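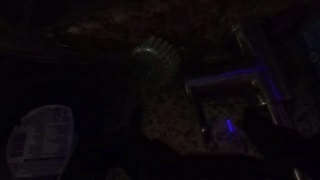
Granite by the kitchen tap looks dull, what to clean it with?

Mechthild Kuster
Posted May 2, 2026

Hello all. We moved in January into a flat with a speckled granite worktop, brown and tan with black. Near the tap it has become dull, and when I pass my finger over it I feel a thin crust. The water in our town is very hard. In the evening, with the big lamp off, I see the marks more than by day. My neighbour told me to use vinegar, but I am afraid for the stone. What do you use?

pidamix
Vinegar is fine, I use it on everything. Chrome comes up lovely.

Llorente
Please keep the vinegar for the tap only, and put it on a cloth so that it does not run down. Many stones sold as granite do not like acid, and the sealing likes it even less.

For the crust I did so: warm water with a little washing-up liquid, leave a wet cloth on the place for ten minutes, then push with a plastic scraper held flat. Rinse, and dry with a towel. I had to repeat it on three evenings. After this, let fall some drops of water on the stone. If they make a dark patch, it needs new sealer. Mine cost 179 crowns for a small bottle and half of it is still in the cupboard.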